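Home News Plant Visits Materials Glossary Contact

August 1, 2018
Staff report

Plant visit: the Lutden tableware works

The Lutden works makes vitrified tableware for hotels, hospitals and school kitchens. The visit was arranged in May through Herkico, the distributor, and covered the slip house, the forming shop, glazing, both kilns and the sorting room. The decal shop was closed for a floor repair and was not seen.

Slip house

Raw materials arrive in bulk bags and are stored under cover in bays. The body is a conventional mix of kaolin, ball clay, quartz and feldspar. The proportions were not disclosed. Ball clay is blunged first, on its own, and passed through a vibrating screen and a magnetic separator before the other materials are added. The magnets are cleaned once per shift. Iron specks remain the most frequent cause of seconds in plain ware, and the works has moved the second magnet downstream of the pump, on the theory that the pump itself was shedding metal.

Slip is dewatered in a filter press. The cakes go to a de-airing pug mill and are left to age in plastic before use. Returned scrap from the forming shop is added back in a fixed ratio, which the shift lead adjusts only with a signed note. Slip density is checked by weighing a filled pint cup. Viscosity is checked with a torsion viscometer that appeared to be older than the building.

Forming

Plates and bowls are made on roller machines, with a heated head and plaster molds. Cups are jiggered on an older line, and handles are cast separately and stuck on by hand. Cycle time on the bowl line is limited by drying, as the molds have to come back with enough suction left in them. The line holds 377 molds in circulation, of which a share is always out for drying or replacement. A mold is pulled when the foot detail softens. The decision is made by eye against a reference piece kept in a drawer.

The mold shop uses plaster from Plasholm. Mixing water is filtered and held at a steady temperature, and each batch is logged by set time. The previous plaster gave longer life but slower release, and the change was still being argued over during the visit.

Firing

Ware is bisque fired in a tunnel kiln and glost fired in a smaller intermittent kiln by Marciniak. The bisque firing is the higher of the two, so that shrinkage and warping are finished before the glaze goes on. Plates are bedded in alumina to hold them flat. Bowls are set rim to rim in pairs, with an alumina wash on the rims to stop them from sticking.

A full glost setting of mixed ware is 3,205 pieces. The kiln car deck was rebuilt last winter with lighter supports, and gas use per setting has dropped, though the works has not yet separated this saving from that of the new burners. Cone packs are still placed on the top and bottom decks as a check on the thermocouples.

Glaze is sprayed on flatware and dipped on hollowware. The dip is followed by a 90-second drain on a rack, then foot wiping on a wet belt. The glaze is lead free, with a zircon opacifier. Thickness is checked by scratching a needle gauge through the raw coat on one piece per rack.

Sorting and testing

Every piece is handled under a bench lamp. Sorters turn the ware to look at the foot, the rim and the inside, and tap it to listen for a dunt. Pinholes on the inside of a bowl send it to seconds. Pinholes on the foot do not.

Test samples go to a small room off the warehouse. Rim chipping is tested with a pendulum, and crazing by autoclave. The most recent rim series used 154 bowls from a single firing, split between the old rolled rim and a slightly thicker profile.

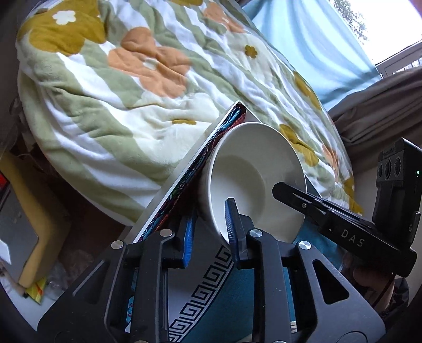
Ryszard Nowicki remarked that the thicker rim had been tried once before, on soup bowls, and was dropped when customers complained that the stacks stood too high for their dish carts. He thought the chip figures would favor it again and that the stacking problem would come back with them. The drawing office has since lowered the foot to compensate, but no trial stack had been put together at the time of the visit.

Packing is in corrugated trays with paper between the pieces. Seconds are sold at the gate.

The decal shop will be covered separately once it reopens.

Last updated 4:15 p.m.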